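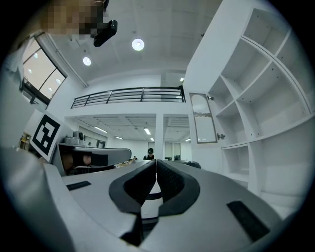

**Wing-sze Chien**

Location: Ballarat
Posts: 40

Moving into a unit with a mezzanine and I'd like opinions before I start putting things where they can't easily be shifted again. Ground floor will be for cutting and packing (I make fabric bags and sell them online), upstairs will be a desk and fabric storage.

White walls and ceiling, black metal railing along the mezzanine edge, round lights in the ceiling, big dark-framed window on one side. Landlord is fine with anything that doesn't go into the walls.

Questions:

1. The railing has open horizontal bars. Do I need to put something behind it if I store rolls of fabric up there? I don't want one rolling through.
2. Are ceiling lights like these enough for cutting dark fabric, or do I need task lighting over the table?
3. Where does the cubby unit go, upstairs or down?

I had a quote from Dorer for clear panels to go on the inside of the railing, $1,290 fitted. Seems like a lot.

---

**plankandpeg**

$1,290 is dear for a short run but you haven't said how long it is. Get them to quote supply only. Panels like that clip to the bars with brackets and two people can do it in a morning.

Lights: no, not enough for black or navy. You'll be standing in your own shadow half the time. Put a linear LED over the table and get one with a high colour rendering number or you'll be matching thread by the window.

---

**mrs_overlocker**

I'd skip the panels altogether. Store the rolls upright in a bin or a rack against the back wall and none of them can go anywhere. I've had 50 rolls on a mezzanine for years and never lost one over the edge.

---

**plankandpeg**

It isn't only the rolls. Scissors, rulers, a mug. Anything that gets put down near the edge and kicked. If people will be working underneath then I'd want something solid along the bottom at least.

---

**mrs_overlocker**

Then a kick board. A strip of ply 100 mm high, painted black, cable tied to the posts. You don't need to close in the whole railing for a mug. Clear panels show every fingerprint too.

---

**Wing-sze Chien**

Thanks both. I'll measure the run tomorrow. Packing bench is going directly under the edge so I do want something there.

Better view of the cubby unit, for question 3. 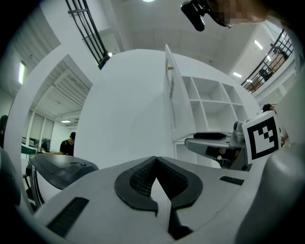

*Cubby unit, two rows of three, nothing in it yet. Tall board leaning in front.*

I had it down for finished bags, sorted by style. The openings are a good size for folded totes but I'm not sure about the bigger duffels.

---

**harbour_lee**

Leave it downstairs. You want finished stock beside the packing bench, and carrying that thing up would be a pain for no gain. Six openings, one style each, label on the front edge.

What's the board for? If you cut it down it would make a decent backing, those open cubes let things fall out behind.

---

**Wing-sze Chien**

The board is going to be a design wall. I'll cover it in flannel so I can pin pattern pieces and swatches on it. So I'd rather not cut it.

Unit will have its back to a wall, so I don't think I need a backing.

---

**harbour_lee**

Fair enough. Fix the board to something before you use it, though. A tall sheet leaning on its own will walk forward every time you press a pin in.

---

**toolroom_gav**

Disagree on the cubbies. I'd take them upstairs for the folded fabric and use wire racking on castors for the stock. Cubes waste a lot of space when you've got five of one bag and 40 of another. Plisard do a narrow wire rack with movable shelves, and you can roll it right up to the bench.

Folded cuts, on the other hand, fit cubes very well. Wrap each one around a comic board and stand them like books.

---

**harbour_lee**

She's just starting out in the space, she doesn't need to buy racking while there's a shelf sitting there. Use it for a couple of months and see what overflows.

---

**toolroom_gav**

If it's going to overflow by winter you may as well plan for it.

---

**mrs_overlocker**

One thing on the window. Whichever floor the fabric ends up on, keep it out of direct sun. I had a stack of folded linen fade along every fold, and it was only there from February until Easter. A sheer won't stop it, you want a proper blockout on the sunny side.

---

**Wing-sze Chien**

Good point, I'd only been thinking about glare. I'll keep all fabric on the side away from the window.

Measurements: the railing run over the bench is 2 metres and a bit, the rest has only floor below it. Dorer's quote was for the full length. I've asked them to price just the section over the bench, and I've also written to Mamani, who supply offcuts. Kick board for the remainder.

Cubbies are staying down for now. Gav, I'll look at the rack when the duffels are ready.

Still after a recommendation for the table light. Landlord says I can hang from the underside of the mezzanine as long as I use clamps.

---

**plankandpeg**

Zurkuvham make a clamp-on batten that would suit. Get the 4000K one. The warmer version makes navy and black look the same.

---

**toolroom_gav**

I found theirs flickered on a dimmer. Fine if you run it straight off a switch.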